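Siltside Community Hall – monthly safety check
Date: 23/05/2020
Checked by: Elsa Laitinen

1. Front entry
Door closer slow but latches. Mat flat. OK.

2. Exit signs
Kitchen sign lit, side door sign flickering. Tube on order from Zein, job no. 993.

3. Fire extinguishers
Foyer and kitchen both in the green, pins in, tags current. Kitchen bracket loose on the lower screw. Tightened while I was there.

4. Fire blanket
In place beside the stove. Pull tabs clear.

5. Switchboard
Cupboard had folding chairs stacked against it again. Moved to the storeroom. Please keep a metre clear.

6. Hot water
Kumano unit, no leaks at the valve. Colour of the label has faded and the setting can't be read. Needs a new label.

7. Stage steps
Grip tape lifting on treads 2 and 3. Not OK – cone left on the steps until it is redone.

8. Tables and chairs
Round tables: leg locks tested, all hold. Two chairs with cracked seats tagged and taken out of use.

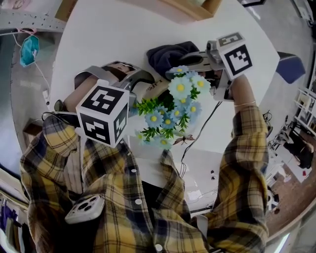 Comments
Tibor Győri: The leg locks hold on a level floor, but I'd test them again at the kitchen end, where the boards dip. Had one fold on me in there last winter. Also, the grip tape is in the Plokach tin under the sink, enough for both treads.

Reply from E.L.: Will redo item 8 at the kitchen end on the next check. Item 7 stays open until the tape is down.

9. First aid kit
Saline out of date. Replace. Rest OK.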